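When a small video becomes a big one
Notes for my talk at the library in Bretier, June 2025
Hannelore Kasten

I put my notes online because some of you asked for them last time. They are the notes I speak from, so they are longer than the slides, and in a few places they are only reminders to myself.

Opening

Good evening. Thank you for coming when the weather is so good. I will speak for forty minutes and after that we will have questions. Please keep your own stories for the second part, I know that many of you have one.

Ask: who has posted a video in the last month? Who has posted a video in which another person can be seen? Who asked that person first? (Wait. Leave the hands up a little.)

I do not ask this to make anyone feel bad. I have also posted such videos. My sister did not speak to me for a week after one of them, and it was only a birthday cake and her singing.

The story of Custard

Most people in this town know the story, but they know it in different versions, so I tell it slowly.

In January, Esperanza Szabo was waiting in the queue at Kowalczyk, the bakery on the corner by the bus station. Her dog Custard was tied up outside. The door was open, the knot was not a good one, and Custard walked in, took a bread roll from the lowest shelf and walked out again. A young man in the queue filmed it. The video is eleven seconds long. You hear people laughing, and you hear the woman behind the counter say a word that I will not repeat in a library.

He sent it to his friends. One of the friends put it in a public group. On the first evening it had 400 views, which for our town is already a lot. By the next afternoon it was on pages that collect animal videos, with music added and the beginning removed.

Pause on this point. The beginning was removed. In the original you see Mrs Szabo turn round, run after the dog, come back and put money on the counter. In the short version she only stands there. To somebody who has not seen the rest, she looks like a person who does not care.

The comments

I have printed some of them. Read two, not more. The first one is "Best customer of the day", which is friendly. The second is the one about the fine.

Under the largest copy of the video there were 300 comments after one weekend. Most were jokes. But there was also a group of people who wanted to know where the bakery was, who the woman was, and whether the food authority had been told. Somebody wrote the name of the street. Somebody else wrote the name of a different woman, who has a similar dog and lives in another town, and this woman received messages too. I have spoken to her on the telephone. She prefers not to be named and I respect it.

Mrs Szabo gave me permission to tell all this. She told me that the unkind comments were not the worst part for her. The worst part was going to the bus and not knowing which people had seen it.

(She may be in the room tonight. Do not look for her. If she wants to speak she will speak.)

Why did people become so angry about a bread roll?

I have three thoughts here and I am not sure about the third.

The first is about length. In eleven seconds you can show what happened but you cannot show why. The viewer fills in the why, and he fills it in with whatever he was thinking before he picked up his phone. If he had a bad morning with a neighbour's dog, then Mrs Szabo is that neighbour.

The second is about the caption. The original had no caption. The copies had "Owner does NOTHING". When you read this before you press play, you look for a woman doing nothing, and you find her. I tried it with my evening class. Half of them saw the video with this caption and half saw it without. The ones with the caption used much harder words about her afterwards. It was a small class, please do not quote it as science.

The third is about distance. A person who shops at Kowalczyk laughs, goes in the next day and asks if the dog has an account. A person far away has no next day with these people. For him it is finished when he has written his comment. I believe this makes the comment harder, but Marcus Hutchins, who teaches the same course as I do on Thursdays, thinks I am wrong and that neighbours are worse. He has good arguments. Ask him in the break, he is the tall one by the coffee.

What the bakery did

The bakery wrote a short post of two sentences. They said that the roll was paid for and that the shelf was cleaned. They did not argue with anybody. They also did not make a joke out of it until Mrs Szabo said she would find it all right, and only then did they bake the small dog biscuits which you perhaps know.

Compare with the café in my second example. They answered every comment, at night, and some of the answers were rude. The discussion went on for two more weeks and 3,000 people had looked at their page who had never looked at it before. It did not bring customers.

If it happens to you

Now the practical part. Speak slowly, people write this down.

Save the video and the worst comments before you do anything else. Take a screenshot with the date and the name of the account visible. Trinidad Rivera from the advice centre says that people very often come to her with nothing in the hand, and then it is difficult.

Write to the person who posted the first version. Be polite, also if you are not feeling polite. The young man in our story took his video down within an hour after he was asked. He was embarrassed and he had not expected any of it.

Report the copies. You will not get all of them. Report the ones that show your name, your house or a child, and leave the others.

Ask one friend to read the comments for you. Jin-sol Seo did this for Mrs Szabo. She read them in the evening and passed on only what was necessary, such as the message from the newspaper. Everything else stayed with her.

If there is a threat, go to the police with your screenshots. Do not wait to see if it becomes more serious.

Before you post

Look at the people at the edge of your picture. You look at the dog, but the internet may look at the woman with the purse.

Do not cut off the beginning or the end if it changes what a person seems to do. If you must make it shorter, write one line about what is missing.

Ask. It takes a few seconds. If the person has already gone and you do not know her, send it to your family and keep it there.

With children I am stricter. A child of six says yes to everything if you hold the phone in a friendly way. I would ask again when the child is ten, and I would be ready to delete.

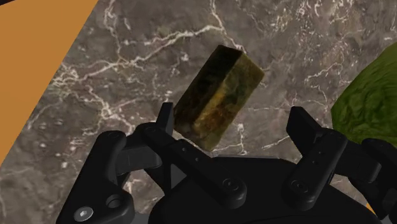
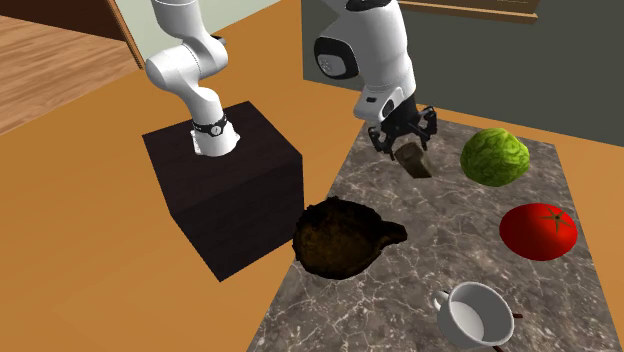 Questions which usually come

Is it forbidden to film in a shop? The owner can make a rule for the shop. The rules about publishing a person's face are another matter and they differ from country to country. I am not a lawyer. On the table by the door there is a sheet from the advice centre.

Can I share something that everybody has already seen? You can ask yourself if your aunt has seen it. If not, then you are the one who is showing it to her.

What about Korik? This is the neighbourhood app that many of you use. People think of it as private because only neighbours are in it. But a neighbour can make a screenshot, and this is how the name of the street came out in January. Treat it like the notice board at the supermarket.

Is the dog well? Yes. This question comes every time. Custard is well and has a new lead.

Reminders to myself: switch off the sound before the second clip. Leave ten minutes for the chairs. Collect the e-mail list from Marcus, and tell people that the autumn evening is about voice messages and that the room will be the small one upstairs.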